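关于我们

Skostley是一家做小型装配件和教学拼装套件的工作室，主要产品有Wosar系列立柱组件和Paiva系列桌面框架。我们给学校的劳动课、通用技术课供货，也接企业的小批量订单。工作室分前后两间，前间装配和检验，后间存料、打包、发货。

我们的前身是一间模型修理铺。修得多了，发现客人送来的东西大半坏在同一个地方：管子和底座的接口。有的插得太浅，有的当初装歪了，用一阵子就松。后来我们开始自己做接口件，先给老客人换，再单独卖，慢慢有了现在的两个系列。修理业务至今保留，每年一月集中接收学校寄来的旧套件，清点、换件、重新装盒后寄回。 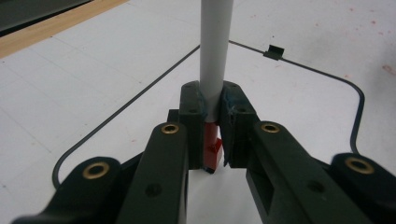
立柱组件是我们做得最久的一类产品，结构简单，由管件、底块和连接件组成。管件按长度分箱存放，底块按颜色分箱。装配的第一步是把管件和底块对正，管子要立直，再往下压到位。白色管子配红色底块，接口的位置一眼就能看清，装歪了也容易发现。装配台的台面也用白色，小零件掉在上面好找。压好的组件先放在托盘里，整盘装满后统一检验，检验时看三处：管口有没有毛边，管身有没有划痕，底块放在平板上晃不晃。不合格的拆开，管件和底块分别退回，能用的再用。

Paiva系列是横向的框架，用的管件与立柱组件通用，学校可以混着买。一套标准装最多80个零件，盒内分格，格子底部印有零件编号，下课收拾时照着编号放回去就行。说明书只有2页，以图为主，低年级学生也能看懂。丢了零件可以单买，不必整套重购，补件单写清编号和数量即可。

Allow是我们的进校活动，一次2课时，每班不超过30人。前一课时讲怎么认零件、怎么对正、怎么拆，后一课时由学生分组搭一件自己定的东西，笔筒架、桥、小货架都有人做过。材料由我们带去，活动结束后学生把零件分类装盒，留给学校继续使用。需要安排的学校请提前联系，说明年级、班数和教室里桌子的大小。桌子太小的教室，我们会改用短管。

订货与发货

现货订单在付款后按顺序发出。定制长度的管件需要先确认图纸，图纸上请标明总长，以及插入底块的那一段是否计算在内，这一项最容易弄错。样品可以寄，运费由收件方承担。收到货后请先清点，如有缺件，把盒盖内侧的装盒编号发给我们，我们按编号查记录补寄。

来访

工作室可以参观，需提前预约。前间装配时请不要碰台面上和托盘里的零件，后间通道较窄，大件行李请放在门口。自取货物的客户请带上订单号，在后间门口领取。

本页内容更新于2021年11月21日。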